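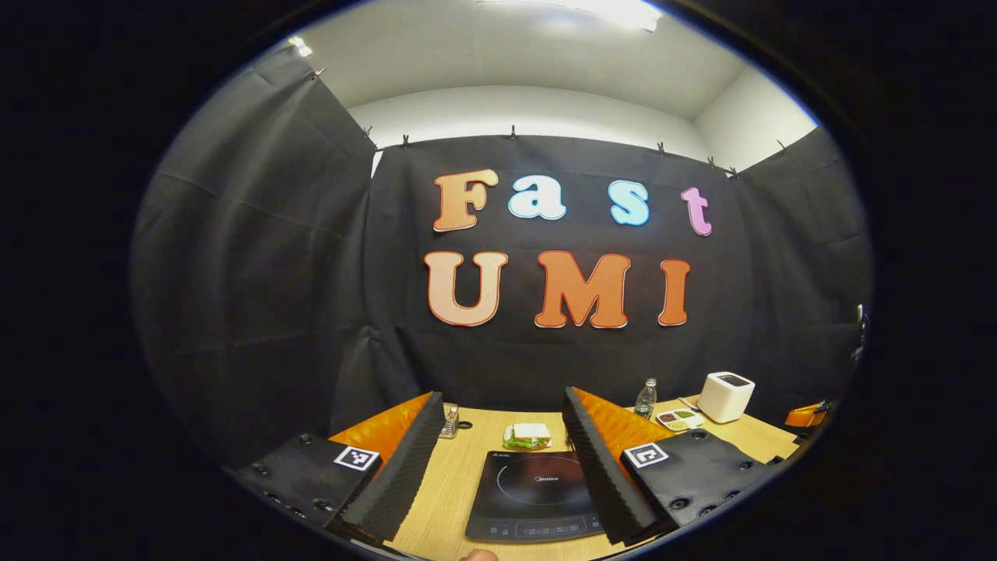
Demo collection sync, minutes
12/30/22
Present: collection crew, training, two from Flosar on the call (audio bad first 10 min)

1. Last meeting's actions
Marker check script done, running on every upload now. Spare finger pads ordered, not here yet. Curtain re-hang at Dunstan carried over.

2. Numbers
Kitchen set at 194 accepted demos. Sandwich task is most of it, toaster task way behind. Murkley room hasn't uploaded since the card reader died, they have the files localy and will bring the drive over. Training wants 80 more toaster demos before they start the next run. Agreed.

3. Quality
Long talk on this. Main rejects: starting with fingers half closed, moving too fast on the approach, operator's other hand coming into view during the task. Agreed start pose is fingers wide open, hold still a beat, then go. Rejected takes get kept in a separate folder, not deleted. Flosar asked if they can have them, yes, after the folder is sorted.
Tracking drops when the gripper goes close to the plain wall. Keep it pointed down at the table where possible. Training to look at whether the bad stretches can be trimmed instead of losing the whole demo.

4. Table layout
Too many demos with everything in the same spot. Shift things between takes: sandwich, bottle, tray. Swap sides with the toaster every so often. Cooktop stays where it is for now, will move it in January. Somebody asked about real food vs. fake, no decision, depends on budget.

5. Labels
Sireo tool still saves the task name blank if you hit enter too early. Workaround is type it, wait, then enter. Fix promised next build. Old blanks to be filled in by hand, crew to split them up.

6. AOB
Calibration sheet has two versions going around, use the one in the shared folder. Please charge the batteries at end of shift, not begining.

Actions
Crew: toaster demos, fill blank labels
Training: trimming test, send reject list
Murkley: bring drive
Dunstan: curtain
Flosar: confirm storage space on their side

Next meeting January, date to follow by email.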